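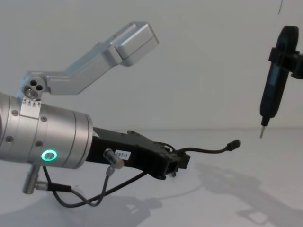

4.2 Rules for keeping cables and tools under control

Most of the written guidance we could find on two-arm cells deals with people getting hurt, and rightly so. It has much less to say about the ordinary trouble of a bench where two arms, a held tool and a pair of loose leads all share the same small patch of table, and so we ended up writing our own house rules and arguing over them for a good part of a September. They were drafted at Starnby, and Ea Damgaard and Oddur Hedegaard did most of the patient rewording (the first draft ran to more pages than anyone wanted to read).

The first rule is that every gripper has its own label, and that the label goes into the run log before the arm is switched on. The gripper on the silver arm at the head of this section is labeled 297-1, and those are the characters that must appear in the log, written just as they stand, hyphen and all. We were a little embarrassed to find how many of our older logs simply said "left".

The second rule concerns the bare end of a lead. A plug should be held by the cable or by its housing and never by the metal tip, and the fingers should close at no more than 40 percent of the rated force until the grip has been checked from the wrist camera. We are fond of this rule, because it is easy to teach and easy to check afterwards. 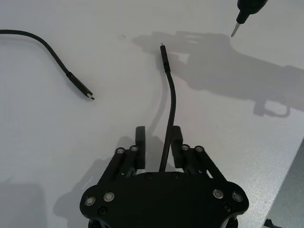
Figure 6. Wrist view of a cable passing between the finger pads, with a second cable end on the tabletop.

The third rule is about slack. Each arm carries some cabling of its own, and a hanging loop is quite happy to catch on whatever passes beneath it. We ask operators to move both arms through their full reach at low speed, watching the loops and nothing else, before any task is started. When we went back over 174 logged runs, 70 had no note of this check at all – a humbling figure, and the main reason the check now has a line to itself on the sheet.

The fourth rule covers the passing of a cable from one arm to the other. The arm that has it keeps its grip until the other has reported a firm hold, and for 700 milliseconds after that report neither arm may travel. A mounted tool with a pointed end stays powered down for the whole exchange.

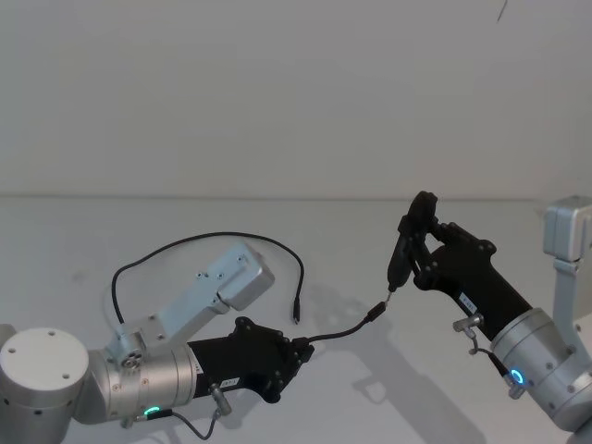

Bjartur Mikkelsen, reading a draft of these rules, objected that a fixed pause "teaches people to trust the clock and forget the sensor," and would rather have the second arm give a small test pull before the first lets go. We think he has a fair point, and the Celtley version of the sheet now allows either method, so long as the log says which one was used.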